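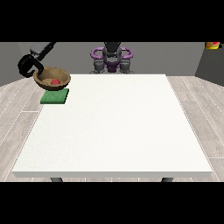 How many tries does a robot arm need to watch before it can handle a bowl by itself? We're working with 2,290 of them for our first kitchen release, and we'd happily take more.

Home | Newsroom | Products | Careers | Contact

Aug 31, 2023
By Mebrat Fikre, Trulport

Print this page | E-mail this page

TRULPORT OPENS ITS SIMULATED TABLETOP COLLECTION TO OUTSIDE LABS

VURNVILLE – I've been waiting all summer to write this one! Starting today, labs and schools can apply to use Caldeira, the set of simulated examples my team at Trulport has been building to teach robot arms everyday table work.

Every example is one try at one small job, driven by a person from start to finish. The job might be picking up a bowl by its rim, or putting something down on a green pad (easy for you and me, a real headache for a gripper). The person steers, the arm in the simulator follows, and we save the arm's motion along with the camera views. The learning system then studies the whole pile and tries to work out what to do when things sit in a slightly different spot.

The collection covers 184 table layouts and was recorded by 17 operators, most of whom had never driven an arm before they joined us. I took a few shifts myself and I was terrible at it – my first bowl went straight onto the floor. We kept the fumbles, by the way, and labeled them, so anyone training on Caldeira can choose to leave them in or take them out.

Why a simulator? Mostly because we can reset a table in about 2 seconds and go again, and no one has to sweep up. Our partners at Darholm will be testing the trained systems on physical arms this fall, and I'll share what they find, good or bad, in December.

Applications are open now through the Trulport newsroom. Tell us who you are, what you want to train and which kinds of jobs you'd like to see added. Stacking is already on our list, and so are drawers.

Press contact: Mebrat Fikre, Trulport, Vurnville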